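3.2 Trap layout and how we ran it

I should start with the ground, as it decided most of what follows. The Dhanial side of the valley is old hay meadow running down to alder carr, and the Kosora side is grazed hard by sheep right up to the stone walls. Between the two is a belt of scrub that Samina Ghumman mapped on foot the year before I joined. I used her map for everything in this section, and I still think it's the best thing to come out of the whole project (she drew the wet patches in by hand, and they were right every time I checked them with a boot).

We set out 35 lines of pitfall traps for ground beetles. Lines were placed by dropping random points on Samina's map and then walking to each one. If the point fell on open water or bare rock, we moved it uphill until we hit soil. I know some people prefer a strict grid, and for a flat site I'd go along with that, but a grid here would have put far too much of our effort in the carr and hardly any in the scrub.

The cups were plain white plastic, sunk so the rim was just under the surface. I can't stress the rim enough! In my first week I left several of them sticking up a little, and the beetles simply walked around. Noreen Bajwa went back over every line with a trowel and a bucket of fine soil, and the catches from before her visit are left out of the analysis. Each cup got a square roof on wire legs to keep rain and hedgehogs out. It did well with the rain.

3.3 Emptying, sorting and storage

Traps were emptied every 7 days from the start of the season until the end of September. We walked the lines in reverse order every other round, so that the same meadow wasn't always done by tired people in the late afternoon. Each catch was tipped through a fine tea strainer, rinsed once, and moved to a labeled tube with alcohol. Labels were in pencil on card and went inside the tube. I had lost ink labels on an earlier job at Ustier and had no wish to go through that again.

Sorting was done on the long bench at Bullano, where the light is good and the tubes could stay out between sessions. Chelsea Entwistle and I split the tubes between us without looking at which side of the valley they came from, then swapped one rack in every batch to see whether we agreed on names. We mostly did. The trouble was with the small dark Amara, where I lumped and she split, and in the end we sent all of them to Barnabás Vida and took his word for it.

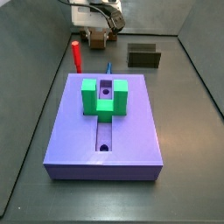
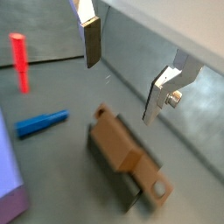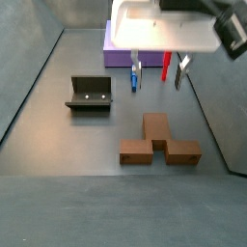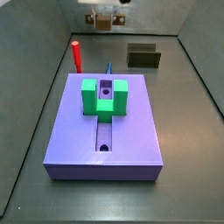 Figure 2. Four views over a gray work surface. In the last, a green U-shaped piece stands on a purple block.

Larvae were kept but not named. Spiders, harvestmen and the odd unlucky shrew were logged by date and line, and the spiders have gone to a colleague who wants them more than we do. Beetles that had lost their heads or wing cases were counted if I could place them to genus and otherwise dropped.

3.4 Losses and how they were handled

We lost 30 trap rounds over the season. Sheep account for the biggest share on the Kosora side (they like the roofs and will stand on them), and flooding in the carr for most of the rest. I treated a trap as lost if the cup was out of the ground, if it had filled to the brim, or if the liquid had gone completely. A roof on its side was fine so long as the cup looked normal.

Catches are given per trap per day of actual trapping, so a lost round just shortens the time that trap was running. I tried filling in the gaps with the average of the neighboring cups as well, and the order of the meadow, scrub and pasture lines came out the same, so I went with the simpler version.

One more wrinkle. On Aug 1, 2019 the upper meadow was mown with six of our lines still in it. The cups survived, but beetles move a lot after a cut, and the next round brought in 345 individuals from those lines alone, nearly all of them one common Pterostichus. I've kept that round in the species lists and left it out of the comparison of numbers between habitats. Anyone who wants to put it back can find it flagged in the data table under the line codes starting with M.

3.5 Plant cover

Plant cover was scored once at each line by Danish Yousafzai, in a square meter next to the first and last cup. He scored bare soil, moss, litter, grasses and herbs separately, by eye, to the nearest five percent. Sward height was taken with a drop disk at the same two spots. Where the two ends of a line differed a lot, as they did wherever a line crossed a sheep path, both values were kept and the line was entered with the mean.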